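Accueil | Archives | Fils | Auteurs | S'abonner

Liste Vernis et Vieux Bois, message 3151
De : Hélène MacPherson
Date : 2 août 2025
Objet : Re: brillant ou satiné pour une table de salle à manger ?

Imprimer ce message | Envoyer par e-mail

Bonjour Urton, bonjour la liste,

Je te cite d'abord, parce que le fil commence à être long et que j'ai perdu deux fois ta question en route :

> J'ai récupéré la table de ma tante, du hêtre je crois, teintée
> dans les années soixante-dix et vernie par-dessus. Le vernis est
> mort au milieu, intact sur les bords. Je voudrais la remettre en
> service pour les repas, avec deux enfants de six et neuf ans. Ma
> femme veut du brillant « comme avant », moi j'ai peur que ça fasse
> patinoire et qu'on voie la moindre rayure. Je ponce tout ou
> seulement le milieu ? Et j'arrête à quel grain ?

Alors, pour le ponçage : tout ! J'ai essayé une fois de ne reprendre que le centre, sur le guéridon de ma mère, et la démarcation se voit encore dès que le soleil entre par la porte-fenêtre. Ma sœur a posé un napperon dessus, c'est dire. Tu descends au bois partout, dans le fil, sans appuyer comme un forcené sur les chants (si c'est du placage tu passes à travers en trois secondes, vérifie bien la tranche avant de sortir la ponceuse). Je finis au 200 et je m'arrête là. J'ai longtemps poncé bien plus fin et ma teinte prenait mal, toute pâlichonne, je remettais des couches pour rattraper et ça devenait boueux.

Pour la teinte, fais des essais SOUS la table, pas sur une chute achetée au magasin. Le même flacon de Vunberg m'a donné un joli brun chaud sur une chaise et un orange de cabine de bateau sur la suivante. Et attends le lendemain avant de juger, à la lumière du jour.

Reste le brillant. Je vais prendre le parti de ta femme, désolée ! Sur un bois teinté brun-rouge, le satiné mange un peu la couleur, on a toujours l'impression qu'il y a de la poussière dessus. Le brillant lui donne de la profondeur. 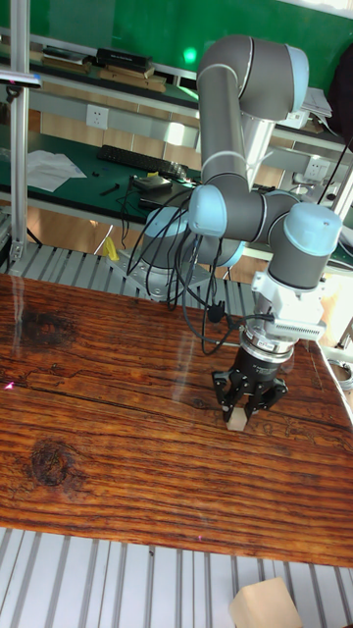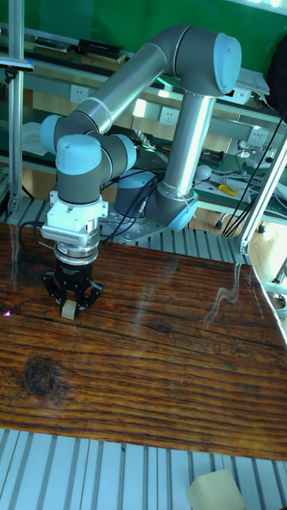
Plateau de bois en finition brillante, sur les deux vues.

Ta peur de la rayure, je la comprends. Oui, sur du brillant elle se voit, surtout à contre-jour. Mais la rayure dans le vernis, ça se rattrape au polish, alors que sur du satiné, si tu frottes, tu te fais un rond luisant et tu es bon pour refaire tout le plateau. Je parle d'expérience (table basse, juin, j'étais furieuse).

Ma recette, elle vaut ce qu'elle vaut : une première couche bien diluée, égrenage très léger à la main, puis trois couches fines. J'utilise le Losley, celui en bidon bas. J'ai payé le mien 30 euros et il m'en reste après deux meubles. Entre les couches je laisse une nuit complète, même si l'étiquette promet moins. Et ensuite, la partie pénible : on ne pose RIEN dessus pendant deux bonnes semaines. Mangez dans la cuisine, sur des tréteaux, chez les voisins, comme vous voulez. J'ai encore l'empreinte d'un saladier sur une desserte pour avoir craqué au quatrième jour.

Avec des enfants, pense aussi aux feutres sous les assiettes chaudes et bannis l'éponge qui gratte. Un chiffon humide, un chiffon sec, terminé.

Sinon MacLeod disait la semaine dernière que la gomme-laque était plus belle que tout le reste. Je suis d'accord avec lui pour un secrétaire ou une boîte, mais un verre de vin renversé dessus, bonjour l'auréole ! Pour des repas je ne m'y risquerais pas.

Dis-nous ce que donne la tranche, placage ou massif, ça change pas mal de choses pour la suite. Et si quelqu'un a une bonne adresse pour des racloirs, la mienne a fermé.

Bon week-end à tous,
Hélène

Message précédent | Message suivant | Répondre à la liste

Contact | © Liste Vernis et Vieux Bois | Haut de page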